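Contact-staged disassembly

Contact-staged disassembly is a method for teaching a robot arm to take apart used electronics, most often desktop computers. The work is split into short stages, and each stage ends when the robot reaches or loses contact with a part. A separate control policy is trained for each stage from recorded human demonstrations. The method was developed in the Zurklow project, a study of computer recycling carried out at the Tranatby laboratory.

Background

Most recycling plants shred desktop computers whole or strip them by hand. Shredding is fast but mixes metals that are worth more when kept apart. Hand work recovers more, including processors and memory that can be resold, but it is slow. Robots have done well at taking apart a single known product. They do less well with office computers, where two machines sold under the same name may have different boards, drive cages and cable routes.

Earlier work at Tranatby used one long policy for the whole job. Small errors built up over time, and the arm often arrived at the processor socket a few millimeters off. At that scale a gripper finger can bend a lever or scrape the board.

Work cell

The cell is built around a slotted metal table. The computer lies on its side with the side panel off, and the arm works from above. A fixture with raised posts is placed to the left of the case.
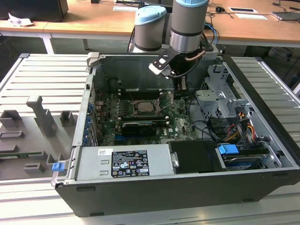 Demonstrations are recorded by an operator who guides the arm through one stage at a time. The Zurklow data set holds 138 demonstrations of processor removal, collected in February. Each one is stored with camera images, joint positions and gripper force. Recordings in which the operator had to back out and try again are kept, as they give the policy examples of recovery.

Stages

Processor removal is divided into approach, lever release, plate opening, grasp and lift. The approach stage brings the gripper into the case without touching cables or the drive cage. It is the longest stage and uses the fixed camera most. Lever release and plate opening depend more on force readings. The grasp stage is the shortest, and the fingers must close on the edges of the heat spreader without pressing on the socket.

A stage can be started on its own. This makes testing simpler – an operator can open the load plate by hand and run only the grasp.
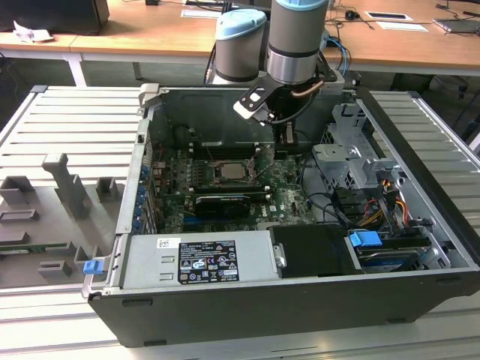 Switching between stages is handled by a small classifier named Ustetti. It reads the last 20 force samples along with the current image and decides whether contact has been made. If the reading is unclear, the arm holds still and takes another sample. After three unclear readings it returns to the start of the stage.

Results

In the main trial the full sequence was run 49 times on desktop towers that were not part of the training set. The robot removed the processor without help in 38 runs and failed in the other 11. Seven of the failures happened during the grasp, when one finger slid over the top of the heat spreader. Three came during lever release, and one run was stopped after a cable caught on the gripper.

A second trial removed the wrist camera and used only the fixed view. Results for the approach stage hardly changed, but the grasp stage became much less reliable. The authors concluded that the fixed camera cannot show the gap between the fingertip and the processor well enough once the gripper is over the socket.
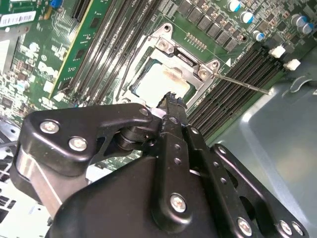
Limitations

The method assumes that the heat sink has already been taken off and that the side panel is open. Both steps are still done by hand. Thermal paste left on the heat spreader changes how it looks in the wrist view and may also make it slippery, and the trial did not measure these effects separately.

Stage boundaries are chosen by a person. A new part type needs a new list of stages and new demonstrations, though the approach stage has been reused for memory modules with little change.

Related methods

The Rawat method also divides disassembly into stages but sets the boundaries by time instead of contact. It needs no force sensor and is easier to set up. It works best when every unit is the same model and is placed in the same position.

See also

Imitation learning
Force control
Electronic waste recycling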